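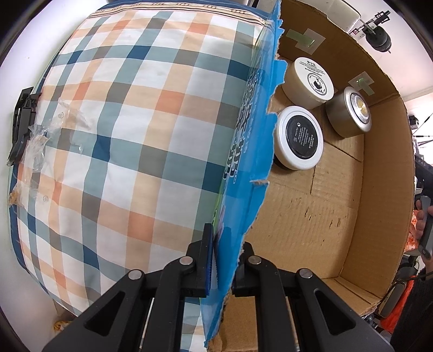
2. Marcado, plazo de uso y embalaje de cosméticos

2.1. Envase primario y secundario

El envase primario está en contacto directo con el producto (tarro, tubo, frasco). El secundario lo agrupa o lo protege. La caja de cartón ondulado para transporte se trata en la unidad siguiente como envase terciario, aunque en tiradas cortas cumple a veces las dos funciones. El borde cortado sin troquel se deshilacha y pierde rigidez; en las prácticas se rechazará toda caja con el canto irregular.

2.2. Duración mínima y período tras la apertura

Conviene separar dos conceptos que en el examen se confunden con frecuencia:

Fecha de duración mínima – se refiere al producto cerrado y conservado en condiciones adecuadas.

Período tras la apertura (PAO) – se expresa en meses, con el símbolo de un tarro abierto y una cifra seguida de la letra M.

El PAO se indica cuando la duración mínima supera los 30 meses. No se exige en envases que impiden la apertura física ni en productos de un solo uso.
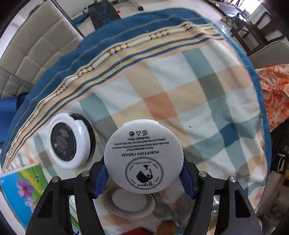
Bożena Kubiak

Los símbolos suelen agruparse en una misma fila, cerca del borde del tarro. La legibilidad depende del contraste y del cuerpo de letra; la impresión negra sobre fondo blanco es el caso más favorable.

2.3. Ejercicio

La crema Gretix se envasa en tarros de 100 ml y se distribuye en cajas de 28 unidades. El lote de prueba consta de 300 tarros.

a) Calcular el número de cajas completas y el resto.
b) Redactar el texto del etiquetado, con el PAO y el número de lote.
c) Justificar si basta con la fecha de duración mínima para una vida útil en cerrado de 2 años.

Entrega en febrero, en papel. Las dudas sobre el apartado b) se consultan con Darcy Sheehan en el laboratorio de envases.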